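Section 4. Preparing the Cloth and Folding It on the Bed

Before you begin

Read this section fully one time before you start. It explains how to lay a single cloth on a made bed, fold it and put it away in the Clidska storage box. The same steps are good for a pillow cover, a thin throw or a small sheet. For a fitted sheet with elastic corners, go to Section 6.

You need:
The cloth, washed and completely dry
A bed with the bedding pulled smooth
One Clidska box, model 627
One paper label from the Dokia label sheet

Caution: Do not fold a cloth that is still damp inside the seams. The box closes tightly and the smell will stay in the fabric for a long time. If you are not sure, hang the cloth for one more night.

4.1 Laying the cloth

1. Remove pillows and other loose things from the part of the bed where you will work.

2. Pull the bedding toward you with both hands until the big wrinkles are gone. Small wrinkles are no problem.

3. Hold the cloth by two corners and shake it 2 times, away from your face.

4. Lower the cloth slowly, far edge first. Let the air go out from under it before you put down the near edge.

5. Make one side edge straight. This will be your guide edge for all the folds that follow. The other edges can stay irregular for now.

Note: Many customers write to us that their cloth is never flat. It does not need to be flat like paper. Soft folds in the middle will disappear when you do step 7. Only the guide edge must be straight.
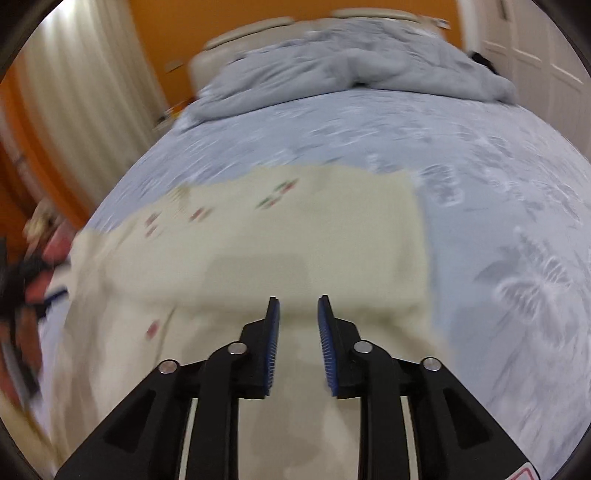
6. Put one hand on the guide edge and keep it there. With the other hand, smooth the cloth from the guide edge outward. Use the open palm. Fingertips make new small wrinkles, especially in cotton.

7. Go to the far edge and pull it gently until the cloth is a little tight. Do not pull strongly at one corner — the cloth becomes longer on this side and the fold will come out crooked.

4.2 Folding

8. Take the edge opposite to the guide edge and bring it over until the two edges meet. Press along the fold with the side of your hand.

9. If the edges do not meet well, open the fold and do step 8 again. It is faster to repair it now than at the end.

10. Fold from the near end to the far end, so the cloth has four layers.

11. Fold one more time if the cloth is still longer than the box. Thick fabric should not be folded more than this.

Note: Light colored cloth shows dust more than dark cloth. Check both sides before the last fold and remove hair or threads with a dry hand brush.

4.3 Putting the cloth in the box

12. Place the cloth in the box with the closed fold up. In this way you can take out one piece and the others stay in their place.

13. Write the type of cloth and the month on the label, for example "pillow cover, August", and put the label on the short side of the box.

14. Close the lid. You should hear a small click at each end.

Caution: Do not press the lid down with your knee or with heavy books. When the lid does not close, the box is too full. Take out one piece, or use the larger model 924.

If the cloth slides during folding

Some bedding is very smooth and the cloth moves with each fold. Put a dry towel under the cloth and begin again from step 4. The Oyelaran mat, sold separately, can also be used for this. Place it with the rough side up.

Plarnimcombe Home Storage, set-up guide, revised February 11, 2025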